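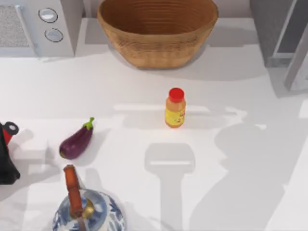
Visiting Troswood Nature Reserve: your questions

Do I need to book?
No, just turn up whenever you like between dawn and dusk. The only thing we ask you to book is the Cropper Hide, which gets terribly busy in November when the geese come in. It costs £2 a head, and children go free.

Can I bring my dog?
Yes, and we love to meet them! Please keep to the Irdale side and use a short lead, as the heath beyond the Mivgate path has ground-nesting birds and we'd dearly like to keep it that way.

How big is the reserve?
It covers 200 hectares of wood, heath and marsh, so do wear decent boots - the marsh end can be soggy even in a dry summer.

What do the rangers do all winter?
Plenty! There's coppicing, fencing, ditch clearing and (everyone's favourite) tree planting. We're hoping to get 3,000 young oaks and hazels into the ground before spring.

Is there parking?
There are 100 spaces at the Mivgate entrance. Please don't leave cars on the lane, where the tractors need to get by.

Page last updated 09/12/2021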